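4.2 Keeping clothes longer

What surprised us most in the Sestlow interviews was how fond people were of their knitwear! Of the 14 households we visited, eight could name a jumper they had worn for more than ten winters, and they talked about its colour, its feel and who had worn it before them. T-shirts got nothing like this affection. Price mattered far less than we had expected — a favourite could just as easily be a second-hand find as a costly gift, and some 40 garments in our wardrobe diaries had already been mended at least once.
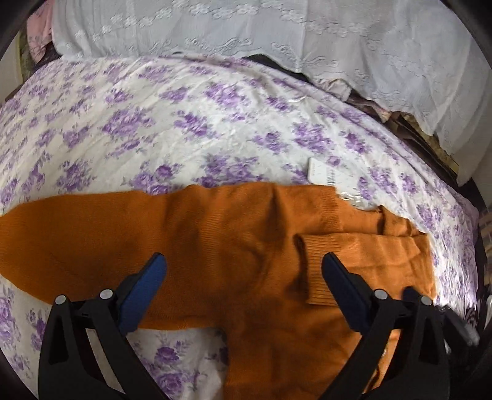
Figure 3. Orange knit sweater with ribbed cuff, laid out on a bed.

Dalibor Urban told us that he would sooner darn an elbow three times than break in a new jumper, and that his daughters now felt the same. We heard versions of this in Wusum too, and we take it up again in Section 5.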